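4.2 Match day at Prisgate: what the sideline helpers do

We turn now from the players to the people and small objects that surround a school rugby match, and we ask the reader's patience while we do so, for it was here that our observations took a direction we had not planned. At the Prisgate ground, as at most of the places we visited, a good deal of the afternoon depends on things being in the right place at the right moment: the tape, the tees, the water bottles, the spare mouthguards in their little cases. Most clubs we know carry such things in whatever containers come to hand, and woven baskets are as good as any (see Figure 3).

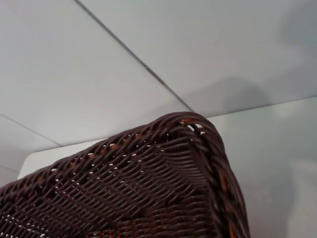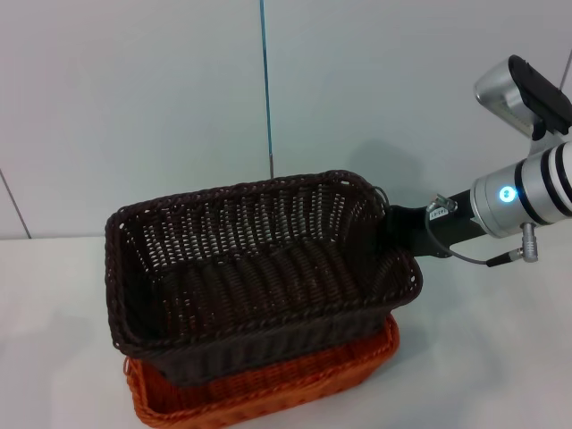
Figure 3. Woven baskets. Upper: a corner of a dark brown basket. Lower: a dark brown basket resting on an orange-brown one, on a white tabletop.

Our interest in this part of the study lay with the stoppages. Anyone who has stood on a cold touchline in January will know that a match is full of pauses, and that these pauses have a life of their own. The referee blows for an injury or a kick at goal, the helpers trot on, the parents begin to talk again, and the players gather in loose knots that seem, to the casual eye, to have no shape at all. We wanted to know whether those knots had a pattern to them, and whether the younger players in particular were being drawn into the talk or left standing at the edge of it.

To this end we watched 17 matches played under the Rewi rules, a modified code in which the halves are shortened to 30 minutes and rolling substitutions are allowed throughout. (Readers who know the full game will find the differences set out in Section 2, and we shan't tire them by going over the same ground again.) One of us stood level with the halfway line and the other behind the posts, and we each kept a written record of every stoppage long enough for the players to come together. We compared our records on the evening of each match, usually over a pot of tea in the Akavwood clubhouse, and where we disagreed we kept both accounts and marked the entry as doubtful.

Three kinds of gathering came up again and again. The first we call the captain's ring, in which one player speaks and the rest listen, often with their heads down and their hands on their knees. The second is the pairing, where two players who share a job (the half-backs, say, or a hooker and the jumper he has been missing at the lineout) go off a few steps and sort the matter out between themselves. The third is looser and forms round the water, and we must confess that we very nearly left it out of our scheme altogether. We had thought of it as a time for drinking and nothing more. On going back through the notes, however, we found that the newest members of a side spoke far more freely there than in the captain's ring, and that they quite often asked the sort of plain question (who do I mark, where do I stand at the restart) that they seemed unwilling to ask in front of the whole team.

The Hiretti coaching handbook, which all the sides in our study follow to some degree, has a great deal to say about the captain's ring and very little about the other two. We don't mean this as a complaint, for it is a generous and sensible handbook and we have both coached from it with pleasure. It does seem to us, though, that a coach who hurries everyone away from the water and into a tidy circle may be cutting short the very talk that would help a nervous winger most.

There are limits to what we can claim. We could not hear every word, particularly when the wind got up at the river end, and our notes on the pairings are thinner than we should like for that reason. All the sides were drawn from a single league, and several of the players appeared for more than one of them over the season. We also knew many of the families by sight, and it would be foolish to suppose that our being there went unnoticed. The next section takes up the half-time talks, where we were able to stand a good deal closer and where our two sets of notes agree much better.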